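Tuesday, late

The kettle is on again and I should be in bed, but I want to get this down while the walk home is still in my legs. We finally had the supper club over, after putting it off since the spring, and I made my grandmother's bean soup from the card with the grease spot over the one number I need. Is it 2 hours or 3? I went with 2 and the beans were a bit firm, but everyone had seconds, so I'm calling it a win.

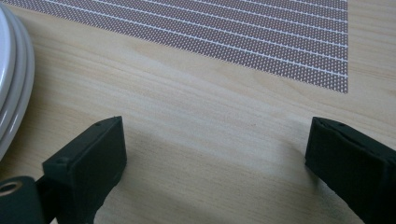
I walked the last of them down to the Skekport ferry afterward, and we stood there talking long after the gate had opened – you know how it goes, one more thing and then one more thing after that. The talk was mostly about the bread. I'd bought two loaves from the Olaniyan bakery, the dark one with caraway and the plain one, and the dark one was gone before the soup was even ladled out. I should have bought three! Next time I'll also salt the beans earlier, and leave out the second bay leaf, which took over a little.

We still have to settle where to meet in June. I'd love Vutmont, up on the hill with the windows open, but it's a long bus ride for the ones coming from Pleltirard, and six of us in one car is not going to happen again (my poor knees).

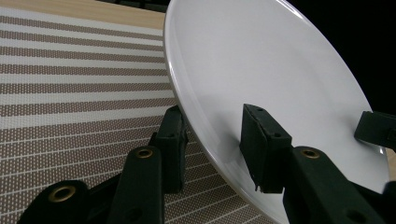

My sister called just as I got in and thought I was wrong about the card. Grandma never timed her beans at all, she told me, she just bit one every so often and put the lid back on. Well, that does sound like her. I've penciled it in beside the grease spot, and there's enough soup left for lunch tomorrow, and maybe Thursday too if I stretch it with rice.

6 comments · 183 shares
Back to top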